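Subject: Re: [table-talk] Striped mats on a pale table, yes or no?
From: Panagiotis Politis
To: table-talk list

On Monday, Stockdale wrote:

> Hi all,
> We're finally replacing the dinner table and I've got my eye on a blond one. My worry
> is that everything I own for the table is either striped or black. Won't stripes on top
> of wood grain look like a TV test pattern? Also, does anybody still put the knife on
> the left, or is that just my household? And how many glasses do you keep out for a
> plain weeknight supper?
> Stockdale

Oh, I have been waiting for somebody to ask about this! Yes to the stripes, a big yes, and please don't get rid of the black plates either.

I've been eating off pale wood since April and I still get a small kick out of it every morning when I put the coffee down. My old table was a dark brown thing that swallowed every plate you put on it. White plates looked fine, I suppose, but everything else just sank. On light wood a dark plate really stands up, and you notice the shape of it, the rim, the food (an omelet on black looks like you paid for it).

As for the test pattern problem, I worried about that too. What saved me was keeping the stripes to two quiet colors. White and gray is perfect. I did try a red and navy set from Solell that had looked lovely in the store, and on the table it was a lot to face before breakfast. They went to my sister, who has a plain white table, and they look terrific there. The other thing is that wood grain wanders all over the place and stripes run straight, so your eye sorts them out without any trouble. It's when you put a wavy or marbled print on top of grain that things get muddy.

Have a look at these two and then go measure your mats:

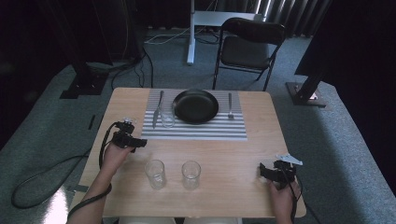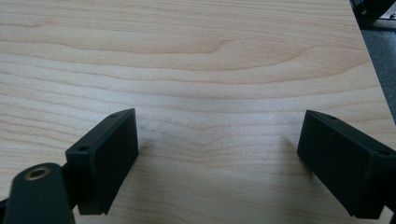

Filed under: Everyday tables / Place settings / Light wood

The grain in the second one is what sold me on pale wood in the first place. I love that arch in it, with the fainter lines repeating the same shape. If you're buying in person, ask to see the very top you're going to get, and look at it from the side you'll be sitting on. Two tables of the same model can be quite different, one full of arches and waves and the other nearly plain. I made the people at Pumen slide three of them out for me and they were very patient about it.

Now, the knife. You'll see in the first one that it's on the left of the plate and the fork is on the right, so your household has company! The etiquette books will tell you the reverse, and when my aunt comes over I do it by the book. The rest of the time I put things where the hands want them. I'm left-handed, my wife isn't, and our two places don't match at all. It has never bothered a guest enough for them to mention it.

Glasses: one at each place, and then a couple of extras standing on the bare wood between the mat and the edge until people sit down. I like plain clear tumblers for this. With a clear one you still get the stripes and the grain through it, so you can have several out without the table feeling crowded. Colored glass is pretty but it takes over, and I'd keep it for a table with less going on.

Some practical bits, because I wish I'd had them when I was shopping. My mats are 30 by 45 centimeters, no, sorry, I've just gone and checked, they're 30 by 35, which is on the small side. They hold a plate and cutlery and that's it, so the glass ends up tucked right against the plate. If I were buying again I'd go wider. I paid 20 dollars for the set, so I'm not complaining. The table itself was 555 delivered, and I put felt pads under the legs the same evening even though we're on carpet, mainly out of habit.

For cleaning I use a soft damp cloth and then a dry one, always along the grain. Shake the mats out over the sink and not over the table, crumbs get underneath and you'll hear them scratching about every time you move a plate. Black plates show water spots, so dry them by hand if company is coming.

Has anyone tried the Stastance cotton runners on light wood? I'm tempted by the oatmeal one, but I can't tell from the website how thick it is, and I don't want glasses wobbling on it.

Stockdale, do write back once you've picked one, and tell us which way the grain runs!

Panagiotis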